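How to Test Whether a Robot Can Tidy Your Desk

If you've been wondering whether a pair of robot arms could take over the evening desk cleanup, you can find out in an afternoon, and it's a lovely way to spend one! At Restby we've been running this little test since September, and I've tried to write it up so anybody with a bench setup can follow along.

Start with one chore and say it out loud in plain words. "Close the laptop and leave it on its stand" is a good one. "Tidy up" is far too big, believe me.

Next, put the ordinary clutter back - books on a shelf, a game piece or two, a deck of cards. A bare table flatters any robot.

Now run the chore 10 times without helping (sit on your hands if you must) and write down how long each try takes. Our slowest was 321 seconds, our best 58, and I can do it in about two.

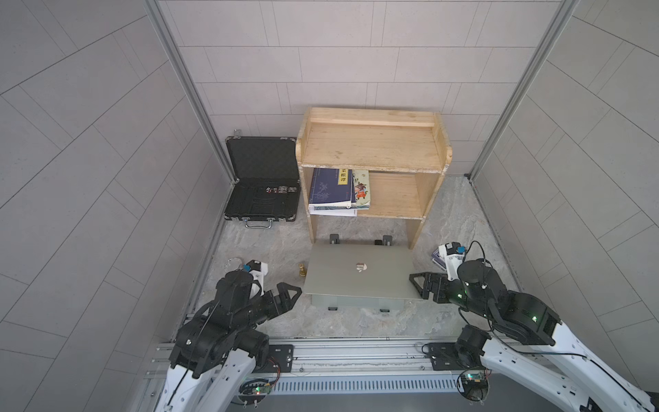 Move things a little between tries, an inch or so is plenty, and keep the scores from those runs on a separate sheet. If the arms manage most of them, go on to a second chore, like putting a book back on the shelf. Ours still struggles with that one - thin covers especially.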